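Frequently Asked Questions: Purnov Control and Planning Software

2020-07-23
By Parveen Rind and Haris Sandhu, Triltance Software Group

What is Purnov?

Purnov is the software that Triltance uses to run two-arm manipulation stations. It covers motion planning, low-level control, perception of soft items, and the tools used to record and review runs. It does not include drivers for the arms themselves, which are supplied by the arm vendor and must be installed first.

Who may use it?

Purnov is available to all Triltance staff and to partner laboratories that have signed the shared use agreement. Requests for access should be sent to Saqib Siddiqui. Access is granted per station and is not carried over when a station is moved to another site.

What is the difference between Purnov and Collus?

Collus is the planner inside Purnov. It receives a goal for one or both arms and returns a timed path. Purnov is the full package. Users who report a problem are asked to state which of the two is concerned, as the log files are kept in separate folders.

How does Collus keep the arms from striking each other?

Each arm is modeled as a chain of simple shapes with a safety margin. Before a path is sent, every step is checked against the other arm and against the table. When only one arm is moving, the idle arm is treated as a fixed obstacle in its current pose. Operators should therefore park the idle arm away from the work before starting a single-arm step. A badly parked arm is the most common reason for the "no path found" message.

The planner returns "no path found" even with the idle arm clear. What should be checked?

Please check the following, in this order:

The table height in the station file matches the measured height.
The goal pose is given in the station frame and not the camera frame.
The search limit has not been lowered. The default is 4000 samples, and values under 2000 are not supported.

If the fault remains, attach the planner log and the station file to the report.

May the fingertips touch the table or the cloth under load?

Yes, within limits. Cloth tasks often require one gripper to press on the fabric, and the planner allows contact between the fingertips and the table when the step is marked as a contact step. In such a step the controller follows a force target along the vertical axis and a position target along the other two. A step that is not marked in this way will stop as soon as contact is sensed - this is intended and should not be worked around by raising the contact threshold.

How does the perception module find the edges of a towel?

The module first separates the cloth from the table by color and texture. It then traces the outline and proposes corners. A second pass looks for inner edges, such as the step left where one layer lies over another. The outline alone is not enough for this purpose, as a folded corner can produce a shape that resembles a smaller item lying flat.

Does the direction of the weave matter?

It does for ribbed fabric. Usman Dhanial added a rib direction estimate to the module in January. Where the ribs on one region run across those on its neighbor, the module marks the region as a likely turned-over flap and passes the fold line to Collus. Plain fabric gives no such cue, and the module then relies on shading and on the edge of the upper layer. Results on plain fabric are less reliable, and users should review them before allowing an automatic run.

Why does the module sometimes report a corner that is covered by a gripper?

The tracker keeps the last good estimate of each corner for 3 seconds after it is hidden. After that time the corner is marked as unknown. Users who need a longer period may change the value in the station file, but should note that cloth can shift under a pressing finger.

How long are run logs kept?

Each station keeps up to 500 runs on its local disk. Older runs are removed without notice. Runs that must be retained should be copied to Hjaltested, the shared archive, before the limit is reached. Uzma Khattak can arrange extra space for long studies.

Can a run be replayed without the arms?

Yes. The replay tool reads a log and feeds the stored camera and joint data back through the perception module and the planner. It is the preferred way to test a change, and no change to Collus is accepted without a replay result. Replay does not model how cloth would respond to a new motion, so a good replay is not proof that the fold itself would succeed.

Where should questions that are not answered on this page be sent?

Questions on planning and control should be addressed to Haris Sandhu, and questions on perception to Usman Dhanial. Please include the station name and the software version - reports without them will be returned.

Last updated by Parveen Rind following review of the contact step and cloth perception entries 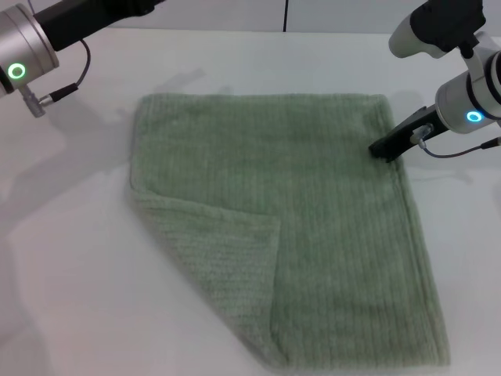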